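Wrist cameras, week two

I've had the Plustow grippers on both arms since Monday, and I've spent most of that time looking at what the cameras think of my plastic cup. Spoiler: not much.
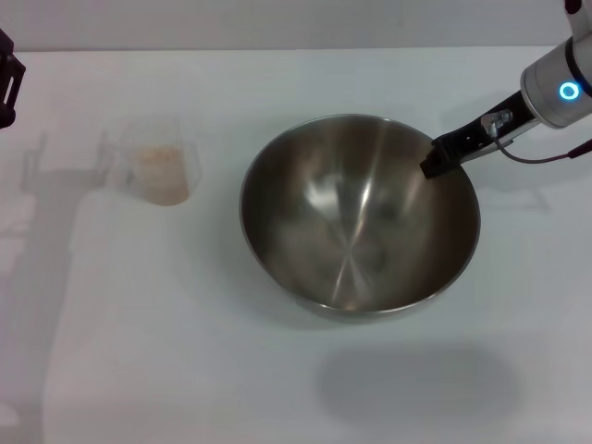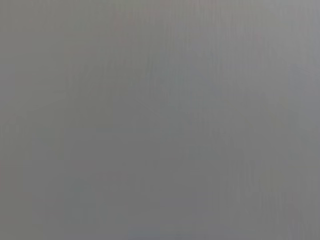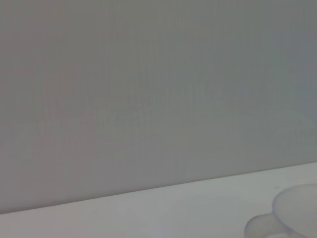 Top: head camera. The two grey ones: wrist cameras.

Posted in May, before breakfast, by the proprietor of this blog
Filed under: grippers, cameras, regrets

The job is tipping dry stuff from a cup into a mixing bowl. The head camera gets the bowl, the cup and a fingertip over the rim, and I could plan the whole pour from it if the arms didn't keep wandering through the view. So, wrist cameras. I bought 2 of the little Truver ones and dropped the resolution until the controller stopped complaining.

The middle picture is a flat grey surface and a bit of compression mush. I can make out some streaks, if I'm feeling generous. The last one at least has a tabletop in it, plus the corner of a translucent cup with a handle, in the palest grey-violet on nearly white. My edge detector has opinions about the line where the wall meets the table. On the cup it is silent.

On to the grippers. The old Messina pair had fat rubber pads and closed like a car door. The Plustow fingers are long and skinny and get over a bowl rim without a fuss, which the Messinas never managed, but the grip force setting goes from 0 to 60 in units the manual declines to name. I'm using 22. Ask me why and I'll change the subject.

Controller is still the Brudum. Firmware 2821 fixed the stutter on slow moves and moved the camera sync menu somewhere new, under "Accessories", naturally, alongside the beeper volume. Error 211 is still with us. It clears if you unplug the left camera and plug it back in, so my left camera's connector is having a rough autumn.

Next up is coloured tape round the cup rim. It's cheating, and I've already bought the tape.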